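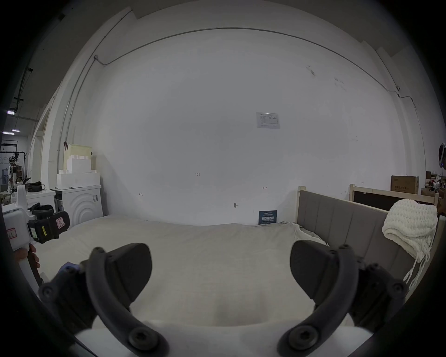 Room 9 inspection, Davness guest house, September. Bed frame checked for loose joints and splinters. The gray headboard has vertical channel stitching, so seams were checked one by one for pests; none found. Sheet pulled back at the corners, mattress piping clean.

Smoke alarm: pass. Sounded on test button.
Window restrictor: fail. Screw missing, reported to S. Raju.
Door closer: pass, slow on last 300 mm. Adjust.
Extinguisher tag 1009: pass.

Inspector: K. Pillai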